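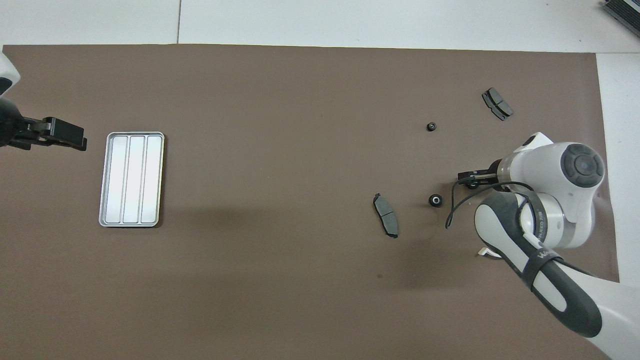

Silver tray with three long compartments

Pluteo Hotel and Restaurant Table Service
Added to the range Dec 24, 2009

We've been wanting to stock the Pluteo range since our first dinner at the El Sherbiny in September, where every entrée came out on it and we spent half the meal turning the plates over to find out who made them! It's a proper commercial porcelain, made for dining rooms that turn their tables over twice a night, and it has a lovely warm white glaze that makes even a bowl of chips look cared for.

There are 82 pieces in the full catalogue, from espresso saucers up to the big oval platters. We keep the plates, bowls and cups on the shelf and order the rest in as you need them. All of it stacks, all of it goes through a commercial dishwasher, and the rolled edge copes very well with a busy pass.

The colours are Sisen (the warm white) and Furnon, a soft grey with a darker rim. Furnon is our favourite for breakfast service, and the two mix happily on the one table. The grey does show cutlery marks a little sooner, so give it a rub with a mild cream cleaner every so often.

Chip warranty: 2 years on plates and bowls. Cups and saucers are not covered.
Minimum order: one carton
Large orders: over 1000 pieces, please ring for a delivery date
Samples: one dinner plate in each colour, posted to licensed venues, cafés and motels

Replacement pieces are sold singly, so a dropped saucer won't mean buying another carton.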